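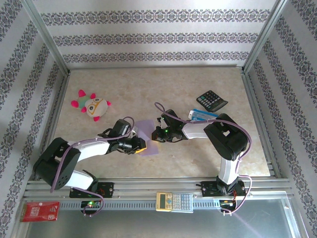
Two robot arms over a lavender sheet on a patterned tabletop.

Don't merge the parties

So the merger is back! If you live in Astham and lean anywhere left of the middle, you've probably already had the email, or had your sleeve pulled outside the grocery store. The Workers' List and the Harju Socialists want to become one party by March, with one name, one program, one newspaper and (I assume) one very long argument about the logo. Members of both get to vote, and the ballots are due back on 26th November. I've been a dues-paying member of the Workers' List for most of my adult life and I'm voting no.

I know how that sounds. Unity is the good word. We sing about it, we put it on the banner, and anyone who speaks against it at a meeting gets looked at like they just kicked the dog. I've been getting that look for weeks now, including from people I've shared a thermos with on more picket lines than I can remember, and I'm going to keep getting it, so let me at least lay out what I think.

The case for merging goes like this. We had 587 votes in the last council election. The Socialists had 400. Put those together and you're close enough to a seat that you can taste it. Ulla Pesonen made this argument in the members' bulletin and she made it well, with a little table and everything. I like Ulla a lot, and if I were ever arrested I'd want her on the other end of the phone. But votes aren't soup. You can't pour one pot into the other and count on having all of it. Plenty of the people who vote for us do it because of the Lerkar strike, when we were at the gate every morning and the Socialists put out a statement. Plenty of theirs vote for them because they think we're a bunch of grumps who only care about factories. (They have a point, some days.) I knock on doors, and I can think of whole streets where one of those two leaflets gets read and the other goes straight in the recycling.
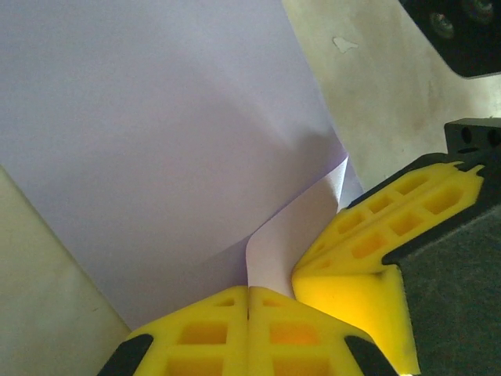
And we've done this before, which seems to have slipped everybody's mind. Back in 2000 the List took in a smaller group called Red Harju, and there was a founding conference and a cake. I was there, I had two slices. Within a couple of years most of the Red Harju people had drifted off, and the thing that bugs me is they didn't drift off to some other party. They went home. They had belonged to something small where they knew how things worked and who to call, and we swapped that for a membership card with a nicer font. Salvador Calado, who had run their reading group out of his kitchen forever, told me later that he hadn't quit anything. He just stopped getting asked.

I think about that reading group a lot. We never replaced it.

What really gets me about the current plan is the program, though. I read all of it, twice, the second time with a pencil. On rent control the List says one thing and the Socialists say something pretty different, and the draft handles this by saying the new party "affirms the right to a secure home." Well, sure! My landlord would sign that. On the Dresier plant, where we want the city to buy it and they want a co-op, the draft says that "a range of public and democratic forms of ownership" should be looked at. That's what you write when two groups have sat in a room until everybody was hungry. I don't blame anyone for it, I've been hungry in those rooms. But if I take that sentence to somebody who works at Dresier and has a mortgage, they're going to ask me what we'd do, and I won't know.

Small parties don't have money and they don't have airtime. The one thing we've got is that we can say something plain and mean it. Give that up and I'm not sure what's left besides the banner.
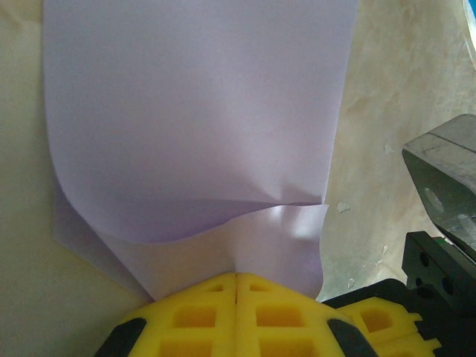 Now, the other side has a better argument than the vote count, and it comes from Lucimara Barbosa, who is half my age and does twice the work. Her point is that people her age don't see any difference between us. They see two tables at the same street fair, with the same color tablecloth, and they laugh and keep walking. She says our differences are family history, and that she's tired of being told about a fight over a hall key that happened before she was born. Fair enough. The hall key thing is embarrassing. I was in the middle of it and I couldn't tell you today why it mattered so much.

But look at what she's describing. She wants us to share a table. Great, let's share a table! Let's share a phone bank, and the van, and the print bill. Let's agree on one slate for the council so we're not running against each other on the same block like idiots. You can do every bit of that with a two-page agreement and a handshake, and if it goes sour you can stop doing it without a divorce. The tenants' campaign already worked that way. Up to 200 people came out for the march on Harju Street, from both parties and neither, and I didn't hear a single person ask to see the bylaws.
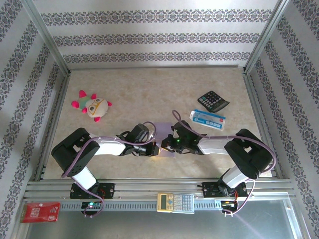
Ville Juntunen says that's half a loaf and that I'm just scared of change. I've known Ville long enough that he's allowed. Maybe I am, a bit. I like my branch. I like that the meetings start late and that Hertta Räsänen reads out the minutes as if somebody had insulted her mother. I'd miss it, and I don't think missing it is a silly reason. People stay in politics for years on end, through one lost election after another, partly on account of who's in the room. The folks drawing up charts for the new party should put that in the chart somewhere.

If the merger passes, I'll pay my dues to the new outfit and I'll carry its leaflets. I'm not walking out, I'm too old and I've got too many of their folding chairs in my garage. But I'd want two things written down before the first conference: a real answer on Dresier, with the word "buy" or the word "co-op" in it, and a promise that the neighborhood branches keep meeting under their own steam, with their own little budgets, for as long as they want to.

And if it fails, I'll call Ulla the next morning about sharing that table. I've already told her so. She said she'd bring the tablecloth.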